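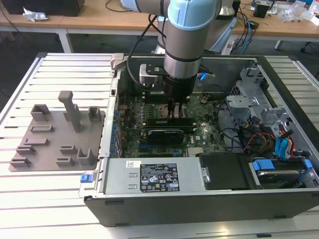
Notebook, Plutcombe bench, July

Started a little after 8:30 and spent most of the morning on the rules for the cell, which I had been promising Llinos since before the move. She wants them on one sheet that can be taped up by the door, and I keep writing three. So I am putting the long version in here, where there is room to ramble, and Kastriot can cut it down with his red pen as he likes to do.

First, power. A tower goes on the table with its mains lead out, and the lead goes on the hook, where the person at the pendant can see it. We all do this already, I think, but it has never been written anywhere and Borislav was quite right to ask about it. Hold the power button in afterward to drain what's left. The supply itself never gets opened in this cell, by hand or by arm. If one looks bad it comes out whole and goes back to Uvasska.

Second, static. The wrist strap rule is for people, and we had more or less forgotten that the arm needs one too. Nataša measured from the fingertips to the table ground point and got a reading she didn't like at all, so there is now a braid on the list to buy. Until it's fitted, memory pulls are done on scrap boards only. The tower on the slats at the moment is scrap, so carry on with that one, but please don't let a good Helon board get in there by accident. I've asked for a strip of tape on every scrap chassis.

Third, speed. Anything with the fingers inside a case runs in reduced mode, 165 mm/s at most, and the last bit down to a module a good deal slower than that. I know it's dull to watch. I watched it for an hour today with a cup of tea and it is very dull. But a graphics card sits close by the memory slots on this model and there isn't much forgiveness if the approach is off to one side – so approach straight down, always, and retreat straight up before any sideways move. No diagonal exits, even in testing.

Fourth, loose wires. The drive cables and the colored bundle must be lying clear of the tool path before a run. Snežana suggested a clip and I like the idea, though we'd want to be sure the clip itself is never left in a case. Leave that one open for now.

Grip force: 6 N is the starting value for memory, agreed with Zervas on the phone. If it slips, stop and write it down here. Don't just turn it up! I did precisely that in the spring and cracked a module, and I'd sooner nobody else had to write that email.

Anyone teaching a point inside the case has the enable switch in hand, and a second person within reach of the stop. Two people, every time, including late in the day when everyone has gone home except the keen ones.

Version 29 of the program is the one to use. 28 still has the old fixture plate offset in it and should be deleted, if whoever has it on a stick would be so kind.

To do: braid, tape, ask Llinos whether the sheet needs her signature or mine. Check the slat bolts again, left end.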